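Faddale office declares war on loose paper

The Faddale office has begun its end-of-year clear-out, and the early casualties are receipts. Yuxi Hao, who drew up the rules, wants every slip smoothed flat and read before anyone throws it away. By Monday, December 13, 2021, staff had filed 129 sheets and argued over 16.

"One was a lunch order from May," said Brayden Leclerc. "We kept it. Feelings were high."

Crumpled pieces go to the big white table for a second look.

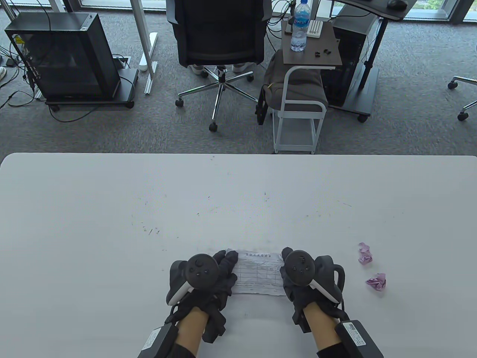

What happens next

Shredding starts at 15 Navau Street once Hao signs off.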